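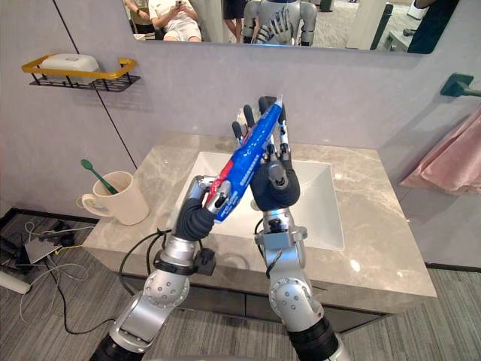
Home > Bath & Laundry > Threads > Log in

AldoGreco
We share one small bathroom between four of us, and I'm trying (again!) to get it pleasant before my sister comes in July. Toothpaste is my weak spot. With a blue tube like this one, red band down by the crimped end, do you folks roll from the bottom or just squeeze?

niltovus_9
Roll, always, and a binder clip on the tail.

skovon
Oh, I disagree, dear. Flatten it along the counter edge, much kinder to the tube. 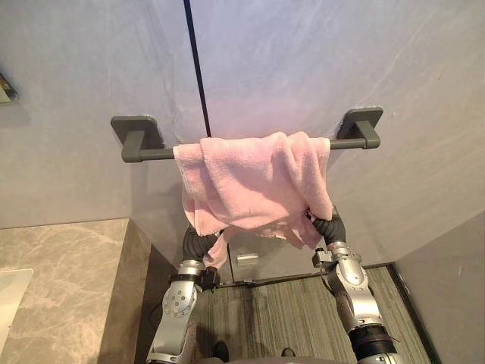
AldoGreco
Towels next, while I have you. My mother folded hers in thirds and I never picked up the knack, so mine end up like the pink one, all bunched over the middle of the bar. Does plush just refuse to lie flat?

skovon
Shake it hard first, then hang it by the short edge. 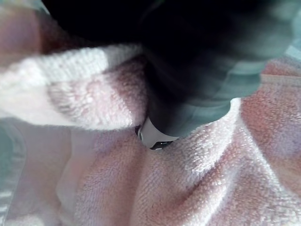
AldoGreco
And I'd hate to give up the thick loops, they feel so nice after a shower.

Comments (2)
Nadar: Skip the softener!
bolik70: Thirds take too long to dry.

Related threads
Hooks or bars?
Cleaning a marble counter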